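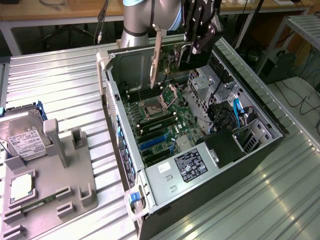 Figure 4. The arm holding an expansion card over the open tower, with the parts tray beside it.

4. The workshop project

Search articles, authors, keywords

4.1 What the students were asked to do

The project at Litstead gave a class of 20 second-year students one robot arm, one old desktop tower and one term. They called it Dzene, and the name stuck so well that it ended up on the timetable. The task was easy to state: take parts out of a computer, put each one in its own holder on the tray, then put them back. We had expected the class to begin with the largest parts. They went for the memory instead, and we are very glad they did, as the slim green sticks taught them more about contact and alignment in a fortnight than our lectures had managed in two years!

Each group owned one part from start to finish. They wrote the grasp, chose the approach path, and decided what the arm should do when a part refused to move. The processor group had the smallest movements and the longest arguments. A processor has to be lifted straight up and set down flat, and the socket lever must be fully open before anything else is tried. Their first plan treated the lever as a detail. Their fourth plan was almost entirely about the lever, and it was a lovely piece of work.

The cards raised a different problem. A card is held along one edge by its slot and at one end by its metal bracket, so a straight pull that suits a memory stick will bind the bracket against the case. The group's answer was a small rocking motion, a few degrees each way, with the upward force limited throughout. We have since used the same motion on other machines with hardly a change. 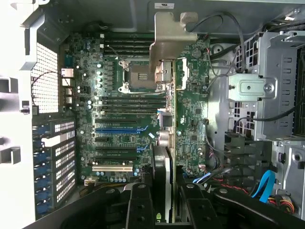
Piret Vītola
Project tutor and corresponding author

4.2 Working close to the board

Seen from the wrist, the inside of a tower is a crowded place. The two fingers need room on either side of whatever they are about to hold, and cables have a habit of lying across exactly that room. Early on, the students planned every path from a clean drawing of the case with no cables in it. Līga Jõgi's group were the first to give that up. They let the arm stop above the board, take a fresh look and choose between two or three approaches, and this pause became standard for everyone by March.

The class logged 759 attempts in Flusico, the shared notebook used on the course, with a short written note for every one. The notes are a joy to read. Some are a single word, others run to a page (the longest is about a latch), and a good many end with a drawing. We read all of them when sorting the failures into the groups given in Section 5. Poor finger placement came up far more often than poor force control, which surprised us, and the students had spotted it well before we had.

4.3 The tray

The holders were redrawn many times. Memory stands on edge in slotted holders, and the processor lies in a shallow square pocket. Both shapes let the fingers come back to a part at the angle at which they left it, so the return journey could reuse most of the outward one.

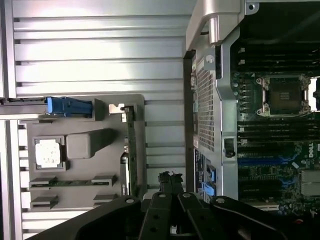 Chun-yin Choi, reading a draft of this section, argued that the tray deserved more credit than we had given it, and that a class with a poorer tray and better code would have got less far. Aušra Šimkus disagreed, and wanted the same tray tried with a second class before anyone said so in print. We side with her on the method, though we rather hope he is right. A second class at Prurkholm has asked for the drawings and will begin with the memory holders.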